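Daten Two-Arm Bench Cell

For kitting, stacking and tray loading at a standing-height bench

The Daten cell puts two arms at one table and runs the same small-part job from the start of a shift to the end. It was built for shops that still do their kitting by hand and have trouble keeping people on that job. One operator can look after the cell and still have time for inspection, labeling and restocking.

Our longest-running site is the Llewellyn packing room in Riltham, where the first cell went in last November. Before that, four people on each shift picked and stacked parts into trays. Two of them now run cells, and the other two moved to final check, which had been short of staff. The room packs 2332 trays a week. Pay grades were agreed with the staff before the cells were switched on, and we suggest other sites do it in that order.

New jobs are taught with plain colored blocks first. An operator sets the grip height and the release point on the blocks, runs the stack until it is right, and then changes over to real parts.
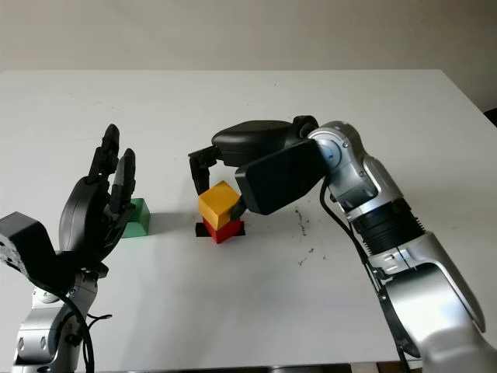 Wojciech Tokarz
Applications Lead, Janemville
16 March 2021

With one block held on top of another, the operator can check whether the upper one is sitting level before the gripper lets go. A small tilt like the one on the yellow block is easy to correct at this stage. Change the release height in small steps and run the stack again. Most people who have worked the bench by hand pick this up quickly, as they already know how the parts like to sit.

The two arms can carry different hands. A two-finger gripper suits parts with flat sides. A multi-finger hand suits odd shapes and takes longer to set up. If all your parts are boxes, order two grippers and save the money.

What the operator does in a shift:
Load parts and empty trays
Start the job from the touch panel
Clear stops and misplaced parts
Wipe down the table at each break
Write up faults for the next shift

Specifications
Working height: 700 mm to table top
Largest part width: 70 mm
Stored jobs: 188
Arms: two, fixed to the bench
Operator training: two days on site, one follow-up day

Noise is low enough for normal talk beside the bench. Floor marking and guarding depend on your own site assessment, and we will go over the layout with your safety lead before we quote.

Orders and site visits are handled from the Janemville office. Please send part drawings or a box of samples with your inquiry.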